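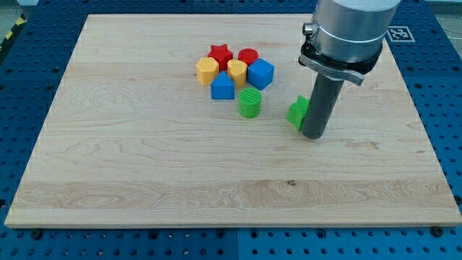
*Eight blocks on the board: two stars, two cylinders, a hexagon, a heart, a triangle and a cube.*

Categories: Data cards / Tabletop / Toys & shapes

Search this site... Go

# Flelleck Blocks

Data card and README, last touched 27 November 2022

Flelleck is a collection of pictures of coloured blocks on a wooden board. If you were hoping for something grander, the Zernitetti set next door has teapots.

The blocks come in plain, saturated colours and in shapes most people could name before they could tie their shoes. This was supposed to make labelling easy. We have since held a forty-minute meeting on whether a hexagon seen from a low angle is "obviously" a hexagon, so draw your own conclusions.

## What you get

- 845 pictures, one folder, no clever nesting
- 148 distinct layouts, so expect most layouts to turn up more than once
- `labels.csv`, one row per block per picture
- `layouts.csv`, one row per layout, with a free-text note that ranges from useful to sulky
- `CHANGES.txt`, which is shorter than it should be

The split is 600 pictures for training and the rest for testing. All the pictures of a given layout live on the same side of the split. In the May release they did not, and everybody's scores were marvellous.

## Labels

Each row has a `colour`, a `shape`, a `group` and a `hidden` column.

`colour` is one of red, yellow, green or blue. There is no orange. The top of the yellow hexagon can look pale orange depending on how the light catches it, and two separate people have written in to report this as a labelling error. It is yellow. It was yellow in the box.

`shape` is one of star, cylinder, hexagon, heart, triangle or cube. We know that a triangle is flat and a cube isn't, and that a block with a triangular top ought to be called a prism. We tried "prism" for a fortnight. Half the labellers used it for the hexagon as well, with perfect justification, and we went back to nursery words.

`group` says which huddle a block belongs to. Blocks touching or nearly touching share a number; a block off by itself gets a number of its own. "Nearly" is where the trouble lives. In the picture at the top, the six packed together are group 1 and the green star over to the right is plainly on its own. The green cylinder sits just in front of the others with only a narrow strip of wood between it and the blue triangle. We gave it group 2. A reasonable person would have given it group 1, and in an earlier draft a reasonable person did.

`hidden` is `none`, `part` or `most`. It covers anything that gets in the way, including other blocks. The red cylinder at the back has its lower part tucked behind its neighbours and is marked `part`. So is the green star. We don't estimate percentages. We did once, and three labellers gave three answers for the same heart.

## Layouts

There are two kinds. `scatter` layouts have the blocks spread over the board with room to breathe. `huddle` layouts have most of them pushed up against each other, and these are the ones worth your time. A heart wedged between a triangle and a cube is a surprisingly rude thing to ask anyone to outline.

Colours repeat within a layout and so do shapes, which means "the star" is not enough to pick out a block if both the red and the green are out. Use colour and shape together. Yes, this was in the last README too.

## Known problems

1. The view is oblique, so the board comes out as a trapezoid. If your code assumes a rectangle, it will be unhappy, and so will you.
2. The green cylinder has fine diagonal striping on top. Some edge finders treat this as the most exciting thing on the board.
3. Thirty rows in `labels.csv` had star and hexagon swapped. Fixed. If you downloaded before this version, please download again before emailing.
4. Outlines follow the whole visible block, top and sides. Users of the Srisuk set will be used to tops only. Don't mix the two without converting.

## Getting started

Unpack it, read `labels.csv` with whatever you normally read such things with, and check that you have 845 files. The Zakix loader works if you pass `group_as_int=True`. Without it, group 1 and group 10 end up sorted side by side and the results look haunted.

## Licence and moaning

Free to use, including for money, provided you say where it came from. Corrections are welcome if they come with the file name and the row. Corrections concerning the yellow hexagon will be filed with the other two.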